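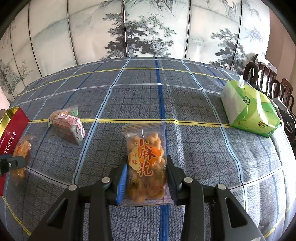 The snack fair at Pleltbridge runs for 4 days in November, and I went on the Tuesday, when it is quieter. Entry is free before noon. I got there at ten and stayed until they started stacking chairs.

Most of the hall is given over to packaged sweets and fried snacks, a lot of it imported. The importers sit along the back wall and the local makers have the middle. Trastoditz had the longest line, mainly for nougat, so I skipped it and started at the far end with Zanele Magagula's stall. She brings in Chinese snacks and sells them by the bag or by the carton.

I bought small fried dough twists from her, the kind called xiao mahua. The bag has the name in big red characters down the front and a little oval label that says 香酥, meaning crisp and fragrant. The twists are golden brown and knobby, and the bag is clear, so you can check for breakage before you pay. They are hard when you first bite and then go sandy, a bit sweet, with a taste of frying oil that I like and my sister doesn't. Zanele said she sold 178 bags on the opening day.

Toffee was the other thing I came for. Siyabonga Kekana makes his in 30-piece batches and had a plain one and one with salt. The salted one was too soft for me. Kondska had boxed toffee at a better price, though the samples were gone by eleven.

There was a short talk at one o'clock by Yolandi Naidoo on how fried dough is packed so it stays crisp. Thick film and a good seal matter more than she had expected when she started out. The microphone cut out twice, and I missed most of the questions.

Parking is on the Lis Road side. Bring cash, as several of the smaller stalls had no card reader. The coffee stand closes at two.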